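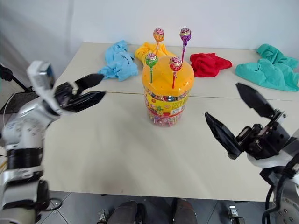 Section 4. Counter display station: set-up, shared operation and shift duties

4.1 Scope

This section covers the station at which the two-arm unit handles wrapped lollipops at a jar with a perforated lid. It applies to the packing and display room at Silledbridge and to any later site that uses the Jarkis task program without changes. Installation of the arms, wiring and the base are covered in Section 2. Emergency stop testing is covered in Section 3 and must be complete before any step below is started.

4.2 Who does what

Before the unit was introduced, one person filled display lids for a full shift and a second person stocked and wiped down. Both jobs remain, with different content.

Station operator. Prepares the table, loads the program, watches the first cycle after every change and handles stops. Does not place lollipops by hand during a run.

Stock operator. Brings filled jars, removes finished ones and keeps the cloths in order. May pause the unit at any time without asking the station operator.

Shift lead. Signs the station log, approves speed changes and decides when the station goes back to manual work. At Silledbridge this is Chunhua Liao on the early shift and Baoshan Su on the late shift.

NOTE: Operators who worked the manual line keep their pay grade when they move to either role. Questions about grading go to Beat Aebischer in the site office and are not to be settled at the station.

4.3 Preparing the table

1. Set the unit to Hold. Confirm on the Konodeck screen that both arms report Hold.

2. Push the two table panels together until there is no step at the seam. Run a hand across the joint. A raised edge can stop a lollipop from lying flat and will shift the pick height.

3. Wipe the surface and let it dry. If a cover is fitted, smooth it from the seam outward. Slight wrinkles at the front edge are acceptable. Wrinkles in the pick area are not.

4. Stand the jar at the center of the table with the label facing the unit. The program uses the label to check that the jar has not been turned.

5. Press the domed lid down on all sides. Check that the holes are clear of wrapper scraps and broken sticks.

6. Lay the cloths along the back edge of the table, behind the jar. They do not need to be folded, but no cloth may lie in front of the jar.

7. Check that no cable lies on the tabletop. Cables at the wrists must hang free through the full range of the arm.

CAUTION: Do not reach between open gripper fingers, including in Hold. The fingers can close when Hold is released from the screen by another person.

4.4 Loading the task program

1. On the Konodeck screen, open Programs and select Jarkis.

2. Select the task direction. Insert moves lollipops from the table into the lid. Remove takes them from the lid to the table.

3. Enter the number of lollipops for the cycle. The unit does not carry this value over from the previous shift.

4. Select the arm. With the arm set to Auto, the left arm serves the left half of the table and the right arm serves the right half.

5. Step back behind the floor line, then press Release and Start in that order.

The station operator stays at the line for the whole of the first cycle. Later cycles may be left to run while the operator works elsewhere in the room, provided the stop button is within reach of one of the two operators.
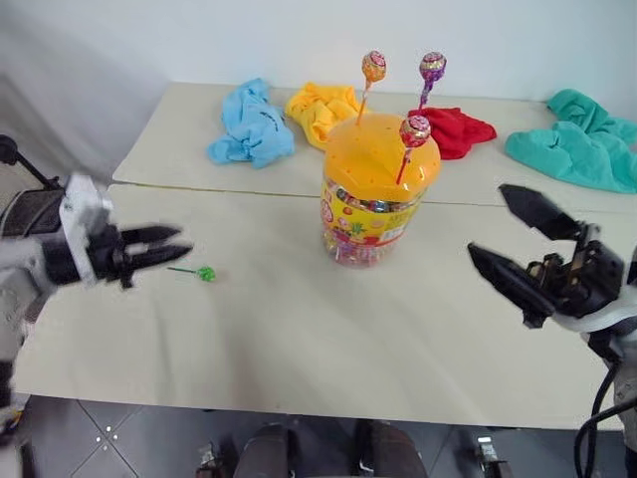
4.5 Loose lollipops on the table

A lollipop lying on its side is a normal state in both task directions. Leave it where it is unless the unit asks for help. Moving it by hand while an arm is approaching is the most frequent cause of stops at this station, and in the first weeks it was nearly always done by people with long experience of the manual line. The habit is understandable and has to be unlearned.

If the unit asks for help:

1. Wait until both arms report Hold.

2. Turn the lollipop so that the stick points toward the nearer arm.

3. Withdraw both hands behind the floor line.

4. Press Retry. After 2 failed retries, remove the lollipop and enter it in the log as a hand removal.

NOTE: A leaning lollipop in the lid is not a fault. Correct it only if the head touches the next one or blocks an open hole.

4.6 Pace and breaks

The unit does not set the pace of the room. Default arm speed was fixed in August after a trial led by Lihua Deng, and it was chosen so that the stock operator can change a jar without hurrying. Requests for a higher speed go to the shift lead in writing.

Operators change roles at 11:00 on the early shift. Watching a machine is tiring in a different way from hand work - attention drops before the person notices it. Do not skip the change because the station is running well.

When an operator is on break and no relief is present, set the unit to Hold. A single person does not run the station.

4.7 Station log

Record each stop with the time, the arm, the task direction and the action taken. Do not record who was at the table. The log is used to correct the program and the station layout. It is not used to assess staff, and the Jia reporting tool has no field for names for this reason.

Have the gripper fingers inspected after roughly 4000 picks, or sooner if wrappers show tears. Inspection is carried out by Tâm Võ or a trained substitute.

4.8 Return to manual work

1. Set the unit to Hold and park both arms from the screen.

2. Confirm that both arms report Parked before approaching the table.

3. Press and lock the stop button. The shift lead keeps the key.

4. Enter "manual" and the time in the log.

Every operator fills at least one display lid by hand per month so that the station can go back to manual work without retraining. This time is scheduled and counts as normal work. For restart after manual work, begin again at 4.3, step 1.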